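Workshop tips: getting folding software to behave on T-shirts

These are settings and habits from our bench, where we run the Clerkance planner on everyday laundry. 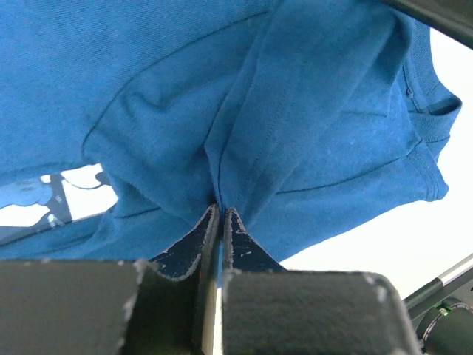 Find the collar first. Ribbed knit looks different from plain jersey at close range, and a detector trained on that texture is steadier than one that looks for the shirt's outline. Sleeve hems come second. Their double stitching is easy to confuse with a bottom hem, so label the two separately.

Keep wrist views and overhead views in separate training sets for the first pass. Merge them later if you need to.

Lock the exposure. Auto exposure hunts when cloth swings across a bright background, and the segmentation mask flickers with it.

Limit regrasps to 3. After that, have the planner lay the shirt down and start over. Ekkachai Wiriya set ours to 2 in March and we put it back – too many good grasps were being thrown away.

Close slowly on bunched cloth. Stop on motor current, as a fixed width will be wrong for half the fabrics you own.

Lint specks can pass for stitching. A light blur before the seam filter takes care of most of them.

Check finger pads for wear before retuning anything. We spent an afternoon on grip gains in Umska when the pads were the problem.

Save failed runs. Our log has 1,995 attempts in it, and the 39 marked "sleeve taken for hem" have been the most useful for retraining.

Name log folders by garment, then color.

We use cookies to remember your preferences. Accept | Manage settings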